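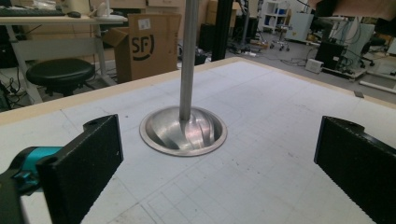 4.2 名前のわからない道具をどう呼ぶか

前節では、クラートン(Clarton)の道具貸し出し所に残る貸出票を、書き手の年代に沿って眺めてきた。本節ではもう少し寄り道をして、書き手自身が道具の名前を知らなかったと思われる票を取り上げたい。調査を始めたころ、筆者らはこうした票を「不完全な記入」として脇によけていた。ところが読み返すうちに、これがなかなか味わい深く、むしろ貸し出し所での言葉のやりとりをいちばんよく伝えているように思えてきたのである。

対象としたのは、道具の欄に一般的な名称がなく、説明めいた語句だけが書かれている213枚である。票の多くは鉛筆書きで、読み取りには思いのほか手間がかかった。とくに冬場の票は字が小さく、隣の欄にはみ出しているものもあって、エチェバリア(Julián Echevarría)と筆者とで読みが食い違うことがたびたびあった。食い違った箇所は、火曜日の午後に二人で票を並べ、声に出して読み合わせてから決めている。それでも決まらなかった語は、後掲の一覧に疑問符をつけて残した。

説明の仕方は、大きく見れば形によるもの、用途によるもの、人によるものに分かれる。形によるものがもっとも多く、「先の曲がった長いの」「丸くて重いほう」といった書き方がこれにあたる。日本語に訳すとどうしても素っ気なくなるが、原文では指小辞がついていることが多く、道具に対する親しみのようなものがにじんでいる。用途によるものは「窓のすきまに使うの」のように、借り手がその日に抱えていた仕事をそのまま写している。人によるものは「ムニョスさん(Muñoz)のところのと同じの」という具合で、外から来た者にはまるで手がかりがないのに、窓口ではきちんと通じていたらしい。

形による説明は簡単そうに見えて、実際に書こうとすると案外むずかしい。図3のような、漏斗に似た金属製のくぼみの中央から細長い棒がまっすぐ立っている品を考えてみよう。くぼみを先に言えば「鉢」や「皿」の仲間になり、棒を先に言えば「軸」や「柱」の仲間になる。内側の曲がった筋に目をとめる人なら、「渦」や「ねじ」にたとえるかもしれない。どれから言い始めるかによって、聞き手が思い浮かべる物はずいぶん違ってくるはずである。

貸出票にもこれとよく似た揺れがある。聞き取りに応じてくださった方のうち7名は、以前に自分が書いた票を見せると、いまなら別の言い方をするだろうと話された。そのうちの一人は笑いながら、「あのときは柄のところしか目に入っていなかったんでしょうね」とおっしゃっていた。手に持つ部分を先に言うか、働く部分を先に言うかという違いは、借りる前に書いたのか、一度使ってから書いたのかとも関わっているようである。ただし貸出票には記入の時刻がなく、この点を確かめるすべは残念ながらない。

もう一つ触れておきたいのは、窓口の側の書き込みである。クラートンでは、借り手の説明の下に係の人が小さく正式な名称を書き添えていることがある。ところがグルクーム(Grurkcombe)の分室の票では、係の人も借り手の言葉をそのまま写しているだけで、名称を補った例は50枚に満たない。モクヘティ(Naledi Mokgethi)は以前の報告で、これを分室の人手の少なさによるものと見ていた。筆者もはじめはその通りだと考えていたのだが、分室の棚札を見せてもらって少し考えが変わった。棚札のほうもまた、借り手の言葉で書かれていたのである。「背の高い人用」と書かれた札などは、いまも現役で使われている。つまり分室では、補うべき正式な名称というもの自体が、あまり必要とされていなかったのではないだろうか。

このことは、第2章で紹介したスキルトゥドン(Skiltudon)の目録の事例と比べるといっそうはっきりする。あちらでは目録を整えた翌年から説明的な票がめっきり減り、かわりに綴りの誤りが増えている。借り手が棚札の名称を見て、慣れない語をどうにか写そうとした跡であろう。呼び名が統一されたこと自体は喜ばしいとしても、「雨の日に助かるやつ」のような書き方が票から消えてしまったのは、読む側としてはやはり少しさびしい。

なお、以上の分類には重なりがある。「おじいさんが樽に使っていた曲がったの」という票は、人、用途、形のすべてにまたがっており、筆者らはこれを最後に置かれた語に従って形に入れた。この処理には異論もあるだろう。語順をもとにした分類の妥当性については、次節であらためて検討する。

図3 複数の言い表し方が考えられる金属製の品。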